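Let the kids do the boring chores

Every November our club at Wirville puts on a night for the parents, and every year somebody's dad asks me when the robots are going to fight. Fair question! I used to love the fighting too. But I reckon a school robotics club learns more from kitchen chores, and I'll happily bore you about it. 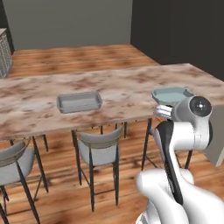
Tray, dish and arm in the simulator.

A tray on a table sounds like nothing. Then you ask a Year 9 to write down how you pick one up - which edge, how high, how hard - and they're arguing for 40 minutes. The simulator costs us nothing per crash, so they can try it 1,000 times before lunch and get it wrong in all the colours of the rainbow.

The fridge is my favourite, with a door, shelves and door bins to steer the gripper around.

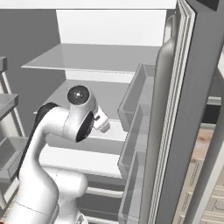

But is it any fun?

Mostly, yeah. The Javthorpe kids spent 300 runs on their fridge program last term and were still cheering at the end of it (I was hoarse).
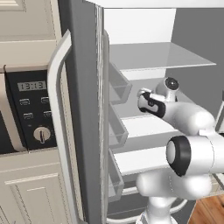
Gemma Bellini reckons I'm being too hard on the fighting robots, and that her lot only signed up for chores after a season of smashing things. Keep both, she says, and let the Year 7s choose.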